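Section 3. Clearing a shared table

The Geddes leaflet says a cluttered tabletop can be cleared in one pass. I doubt it. Use two.

1. Start with the dishes. Large plates go down first, bowls on top. The Rusdale rack is sold as fitting any plate, but try your biggest oval one before you believe that.

2. Stand cups upright, well in from the edge.

Caution: A cup on its side can roll. The "non-roll" rim on some cups is a claim I wouldn't test over a hard floor.

3. Pick up glue sticks and pens and put them in a drawer. Keep them out of the cups you drink from.

4. Handle glass plates one at a time. Clear ones are easy to miss on a white top.

5. Wipe the surface. Small dark marks may or may not come off with the spray Erutetti recommends. Plain dish soap is cheaper, so try it first.

Note: Plant leaves that hang over the work area should be moved before step 1. 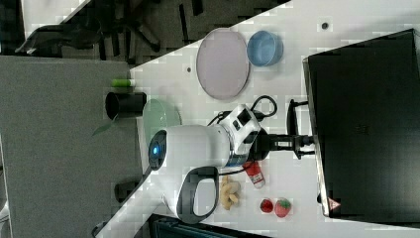

Heather Tosh

For storing plates and bowls after clearing, go to Section 4.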